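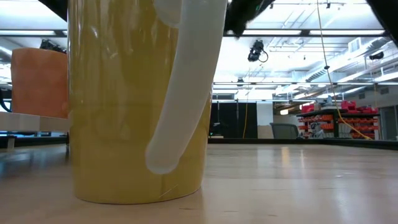

Plorkdale boil-water notice stays on, town says Sunday at the earliest

Quick update for everybody who has been asking. The notice is still on for the whole east side of Plorkdale and the streets behind the Cárdenas bakery. West side is fine and always was. If you're on a well, none of this is for you.

Boil it one full minute, let it cool, then drink. That goes for coffee, tea, baby formula, ice, brushing your teeth, and the dog's bowl. Most drip coffee makers don't get hot enough for long enough, so boil the water first and then pour it in. Showers OK if you keep your mouth shut. Laundry OK. Dishwasher OK if it has a sanitize setting, otherwise wash by hand and rinse in boiled water.

More below, from the evening edition.

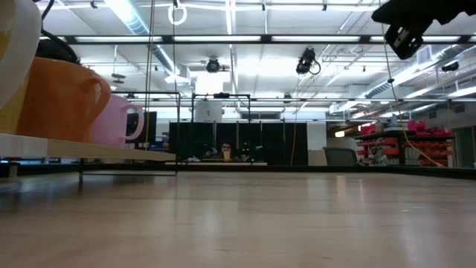

PLORKDALE, April — A broken main under Lestmont Road has left 250 homes and a handful of businesses on boiled or bottled water, and the town's water department now says nothing will be lifted before two clean sets of lab samples come back in a row. First set was taken this morning. Second goes out tomorrow.

The pipe let go a little before 5 a.m., near the bottom of the hill where Lestmont Road meets the rail crossing. Cast iron, 65 years old according to the department, and already on the list to be replaced. Crews had the leak shut off by breakfast time but pressure dropped across the whole east side while they worked, and a drop like that is what sets off an automatic notice. The department says it has no test showing anything bad in the water. It just can't rule it out yet.

Road is closed between the crossing and the school entrance. Detour by way of Mill Street, and it was slow going this afternoon, especialy at pickup. Buses 2 and 4 are skipping the Lestmont Road stops until the hole is filled. Trilix, the contractor on the job, had a new length of pipe in the ground by lunch. Backfill still to do, then a temporary patch, then real paving later in the spring when the asphalt plant is running full time.

Bottled water pickup is at the fire station, side door, until 8 tonight and again from 7 tomorrow morning. One case per household, two if you have five or more people at home. Station went through nearly 200 cases the first afternoon and ran dry for an hour. A second truck came in from Lestmont and there is plenty now. Can't get there? Call the town hall main number and ask for a drop-off. They had done 109 of those by late afternoon.

The school is open as normal. Drinking fountains bagged, cold lunch only, kids should bring a filled bottle from home. Home on the west side or boiled, please. Daycare on Mill Street is doing the same. The library is open but the restrooms on the lower level are shut.

Food places are a mixed bag. The Cárdenas bakery is selling what it baked before the break plus whatever comes over from its other kitchen, no coffee, no fountain drinks. The diner by the crossing is closed. The pizza place says it will open for dinner with a short menu and canned soda. Grocery store open, but the salad bar and the ice machine are off.

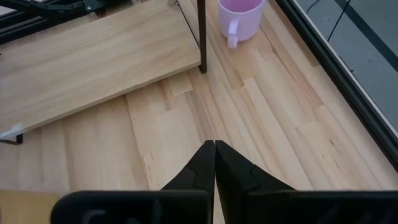

A lot of people have asked about their bills. The department says it will take a flat credit off the next one for every address on the notice list and you do not have to apply. How much, it won't say yet. It also says the water lost from the main won't show up on anyone's meter, which it couldn't anyway as the break was on the town's side.

Brown or cloudy water tonight is to be expected when the pressure comes back up. That's rust stirred loose from the old pipe. Run the cold tap in the bathtub until it clears, five or ten minutes, and hold off on washing whites. Don't run the hot side first or you'll pull it all into the heater. Take the little screens off the faucets if the flow is weak, they clog.

When the notice does come off, you'll get a call or text if you are signed up for town alerts, and there will be a sign at the fire station. Then: dump the ice, run the icemaker through three batches and toss those too, change the fridge filter, flush every cold tap for five minutes.

Next stretch of Lestmont Road pipe was supposed to be replaced next year. The town board has put it on the agenda for it's next meeting, 7 p.m. at town hall, to see if the money can be moved up. Public comment comes first so get there early if you want to speak.

Will update this when the first lab results are in.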